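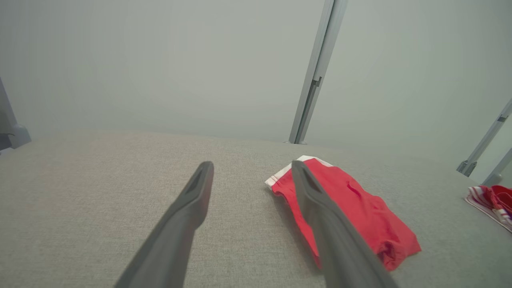 Right, thread time. Went along to the open day at Hultberg's new robotics place in Plesstead this afternoon and I've got far too much to say for one post. Bear with me, my thumbs are cold and the train's late.

First thing -- the queue! I got there just after two and it was already round the bike racks. A chap called Themba Rampersad was on the door handing out stickers and I have kept mine on all the way home.

Downstairs is all conveyor stuff. Big yellow arms, parcels, fine, very impressive, a bit loud. I lasted one cup of tea down there. Upstairs is where they do clothes and that's where I stayed until they put the chairs away.
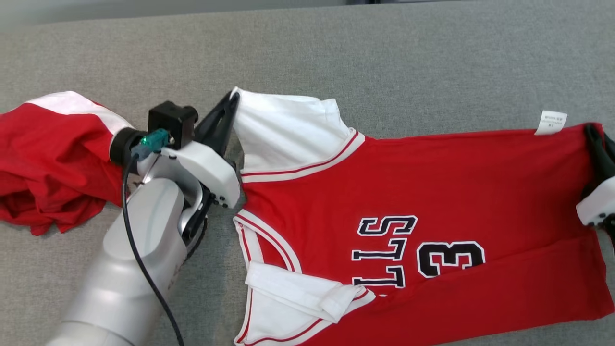
Page last changed: August, 9.40 pm

So this is two arms having a go at a basketball vest. One's got it by the white bit at the shoulder and the other has hold of it away on the right. I can fold a fitted sheet (badly) and I was still leaning over the rope like it was the cup final.

Keabetswe Adams was running the demo and she was brilliant with the kids. One little lad asked if it could do his school jumper and she said wool is "a whole other argument".

I asked her why cloth is such a pain and she said a box is the same box wherever you put it down, but a shirt is a new shape every time you let go. Been thinking about that since the bus stop.

She also told me they've got 3,852 goes at folding saved up from this year. I've got one airing cupboard and I've given up on it. 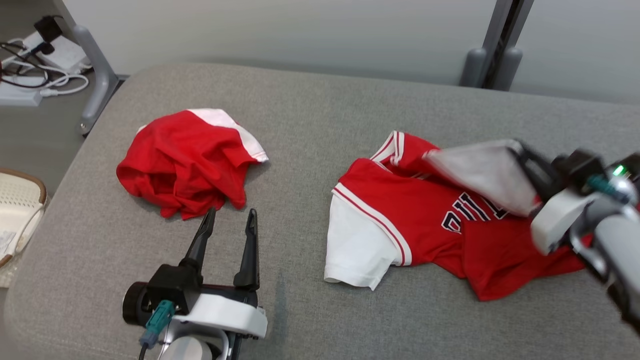
Left arm waiting, right arm busy. Sleeves are a faff for everyone.

There was a talk at four from Shalini Yadav about grip -- how hard to squeeze, when to let go. Seventeen of us in a room with twelve chairs. I stood next to the radiator and had no complaints.

Biscuits were good. Parking was not. If you're going to the next one, get the bus from Lundel, it stops right outside.

Anyway, train's here. If anyone knows whether they let you book for the evening session, shout.

Comments

Bheki Steyn: We were in the same talk! I was one of the lucky ones with a chair.

Erhan Erdem: You can book evenings, ask at the front desk. They go quickly though.

Bheki Steyn: Did you see the parcel arms after the break? Much better second time round.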